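Carry-on only for a month, what do you do about meds?

gundevel_jo
Posted Apr 19, 2023
Leaving for a month with one 30 liter bag. Clothes are sorted. My problem is the small stuff: pills, snacks, toiletries. Do you keep everything in the original packaging or dump it into one of those weekly organizers? The organizer would save me a lot of room.

mapfold
Organizer. I've used one for 10 years and never been asked about it. Fill it before you leave and put the rest in a zip bag.

K. Demchenko
I disagree with mapfold. Keep the labels. If you get sick or lose something, a pharmacist needs the name and the dose, and a loose white pill tells them nothing. Mine stay in the blister or the bottle. I lay it all out on the table before I pack.
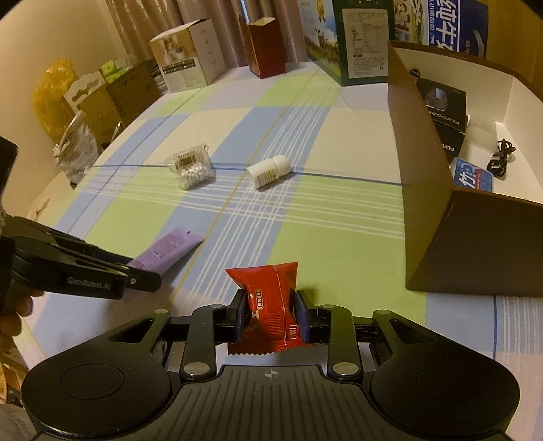 Pills and a bottle on the checked cloth, a snack packet held up in a gripper.

The bottles do waste space, I'll give you that. Ask the pharmacy for a smaller one with its own label. Mine did it for free in March.

mapfold
Fine for prescriptions. For vitamins it's overkill.

stirnico
Depends where you're going. Some countries are strict about certain drugs even with a label. Check the embassy site and carry a copy of the prescription.

gundevel_jo
Two prescriptions and an allergy pill. What about toiletries? My bag weighed too much last time and I think it was all liquids.

K. Demchenko
Probably. I cut mine down to small containers and buy shampoo when I get there.

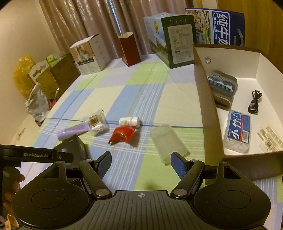

I don't bother with full kits anymore. Anything I didn't use on the last two trips stays home, and that got rid of a hair dryer and most of the first aid bag. Prescriptions go in the bag under the seat, never overhead.

oldzovness
Keep the first aid stuff. I needed bandages on day one and the only store nearby was closed.

gundevel_jo
OK, labels for the prescriptions, organizer for the vitamins. Still undecided on the bandages.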